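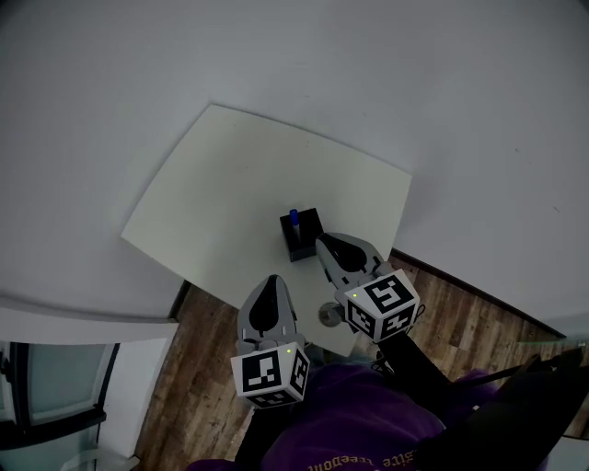 How do you answer the "tree rings only go back so far" claim?

Posted by kurup70 in Science and Religion

My brother-in-law and I have been going back and forth over the age of the earth since October. He is a young-earth believer and I'm not. His latest point is that no living tree is much older than the date he gives for the flood, so tree rings support him. I know people have built longer records by matching old wood, but he says a tree can grow 2 rings in a year and that ruins the whole thing. Is there a short reply to this that doesn't need a degree?

Jarka
Extra rings do happen, mostly in trees that get a dry spell in the middle of the growing season. Missing rings happen too. People who do this work compare many trees from one area, and a false ring in one of them shows up as a mismatch with the rest. The long oak records from Europe run past 10,000 years, and oak very rarely puts on a false ring. For his argument to work, trees in different places would have to add the same extra rings in the same years – and the carbon dates on that wood would have to be off to match.
Ask him which years he thinks are doubled. That usually moves things along.
157 people found this helpful

Isotlow
You won't change his mind, so why bother. Mine was the same with dinosaurs.

Bumonia
I grew up in a church that taught this, and tree rings did nothing for me. Lake mud did. Some lakes lay down a light layer and a dark layer each year, and Lake Suigetsu in Japan has tens of thousands of them. Leaf bits in the layers can be carbon dated, and the dates get older as you go down. Two separate methods, same general picture.
I would stick to one topic at a time – ours always wandered off into Noah and we got nowhere.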